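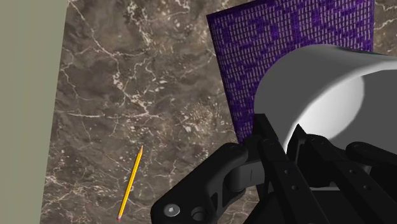
Clarketti – bloggt über Greifplanung, Simulation und alles, was dabei schiefgeht

Drucken | Per E-Mail versenden

So, die Bewegungsplanung und ich reden wieder miteinander! Nach dem letzten Beitrag haben ja ein paar von euch gefragt, ob ich den alten Planer jetzt endlich rauswerfe. Hab ich. Im Mai, gegen elf Uhr abends, mit einem einzigen Commit, und danach lief erst mal gar nichts mehr.

Kurz zum Stand: Mein Projekt heißt intern Nirkau (fragt nicht, der Name stand irgendwann im Ordner und ist geblieben) und besteht aus einem Planer, einem Greifmodul und einem Haufen Skripte, die Küchenszenen in der Simulation zusammenwürfeln. Aufgabe im Moment: Tasse greifen, anheben, an anderer Stelle wieder absetzen. Klingt nach Anfängerübung, hat mich aber zwei Monate gekostet.

Der größte Brocken war die Kollisionsprüfung. Ich hatte für jedes Objekt eine konvexe Hülle genommen, weil das so schön schnell rechnet. Bei einer Kiste völlig in Ordnung, bei einer Tasse eine Katastrophe: Die Hülle macht das Ding oben einfach zu. Für den Planer ist die Tasse dann ein massiver Klotz, und ein Stift, der drinsteckt, gilt ab dem ersten Zeitschritt als Kollision. Der Planer bricht ab und meldet »Startzustand ungültig«. Danke auch.
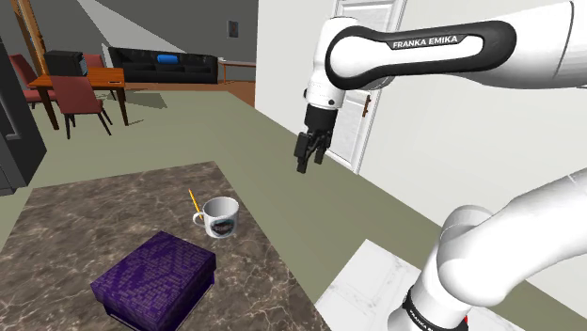 Stift in der Tasse, Greifer noch in der Luft – an solchen Anordnungen ist die alte Kollisionsprüfung gescheitert.

Jetzt zerlege ich die Tasse in mehrere konvexe Teile, Henkel extra. Das kostet Rechenzeit, klar, aber von 3000 zufällig gewürfelten Szenen findet der neue Planer in 2872 eine gültige Bahn. Beim Rest hab ich erst stichprobenartig nachgesehen, meistens liegt das Ziel zu dicht an einem Nachbarobjekt und der Handgelenkwinkel geht nicht mehr auf. Die Planungszeit liegt im Median bei 65 Millisekunden, damit kann ich sehr gut leben!

Was mich noch nervt, ist das gegriffene Objekt selbst. Sobald die Finger zu sind, muss die Tasse aus der Umgebung raus und als Anhang an die Hand, sonst kollidiert der Arm mit dem, was er gerade festhält. Ich hatte das Umhängen einen Zeitschritt zu spät drin und hab mich tagelang gewundert, warum der Arm nach dem Greifen einfriert. (Ja, es gab eine Logzeile dazu. Nein, ich hatte sie nicht gelesen.)
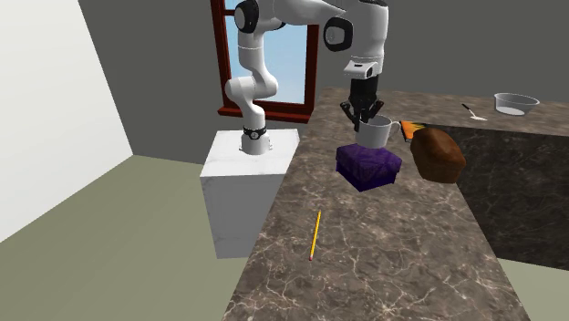

Tasse im Greifer, knapp über der lila Kiste.

Als Nächstes kommt die Wahrnehmung dran. Bisher bekommt der Planer die Objektposen direkt aus dem Simulator geschenkt, und das ist natürlich gemogelt. Ich will die Posen aus den Kamerabildern schätzen und schauen, wie viel Rauschen die Bahnen vertragen. Den Szenengenerator namens Zarnwood räume ich vorher noch auf, der würfelt mir gelegentlich Objekte halb in die Arbeitsplatte hinein. Wer schon mal Posenschätzung auf glänzenden weißen Oberflächen gemacht hat: Tipps bitte in die Kommentare, ich nehme alles.

Drucken | Per E-Mail versenden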